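Nerham Teach Kit, table-top set

Hand guide the arm or drive it from the Brekula leader handle, same recorder either way. Grab, move, let go, press stop. That's one demo. Wrist camera and joint positions saved together so you dont have to line them up later.

What's in the box:
Gripper with two dark fingers, wrist camera, bracket
Brekula leader handle with 2 m cable
Anell recorder software, 15 seats
6 spare screws, hex key

Cloth is the hard one. Folds hide the edge, corners tuck under, prints end up sideways. Table setting makes a good first job, start with a napkin and work up to the dish and fork. Go slow near the hem, come in with fingers open, close late. Record every try, bad ones too, and tag them after.
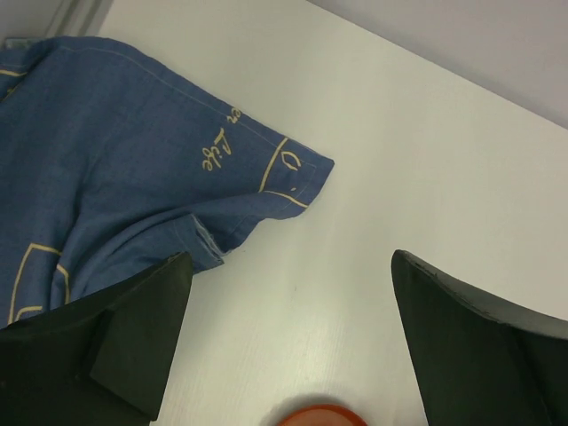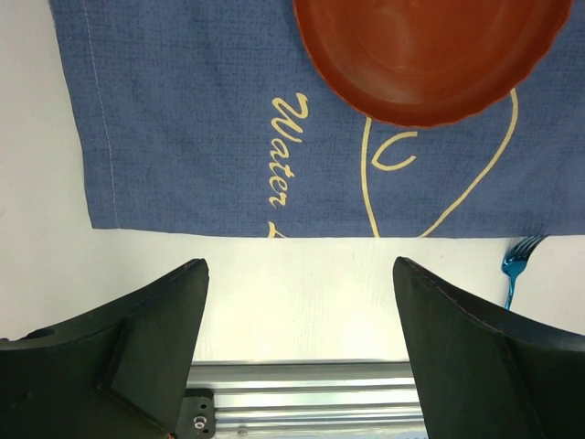 Wrist camera views, blue printed cloth on a white tabletop, both fingers open.

Remote or by hand? By hand is quicker to learn but your arm can block the view. Remote keeps you out of the picture, takes some practice. Most buyers end up doing both. Switch modes in the Anell menu, no restart. Dont switch in the middle of a demo, the file splits in two.

Camera cable: leave slack at the wrist. Too tight and it pulls on the bracket when the arm turns.

Replay speed starts at half. Leave it there for the first run and keep a hand on the stop buton.

Grigaitė soft finger pads sold separately, pack of 34. Fits this gripper only.

Page updated 21/10/2022. Ask for lead times before ordering.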